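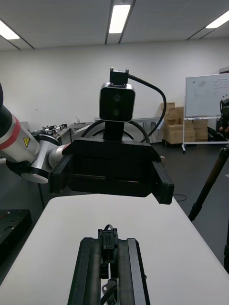
How two robot arms learn to share a table

A robot arm does not know what a cup is. It has motors, joints and a gripper, which is a kind of hand with two fingers. To pick something up, it needs to be told where to move and when to close its fingers.

At the Drikside lab, the arms learn from examples. This method is called imitation learning. A person guides the arms through a job many times, and a computer stores every movement. The project is named Furason.

What the cameras are for

One arm in the picture carries a camera with two lenses above its gripper. Your two eyes see the world from slightly different places, and your brain uses the difference to judge how far away things are. A camera with two lenses can do the same sum.

What was tested

The job was to pass a sponge from one gripper to the other. The computer studied 2000 examples. The arms then tried the job 1089 times by themselves.

What was found

With one camera view, the arms passed the sponge correctly in 29 tries out of every 100. With a view from each arm, the score rose to 90 out of every 100. Most of the remaining mistakes had the same cause — one gripper let go before the other had closed.

Words to know

Gripper: the part of a robot that holds things.
Joint: a place where the arm can bend or turn.
Data: stored facts, such as the position of each joint.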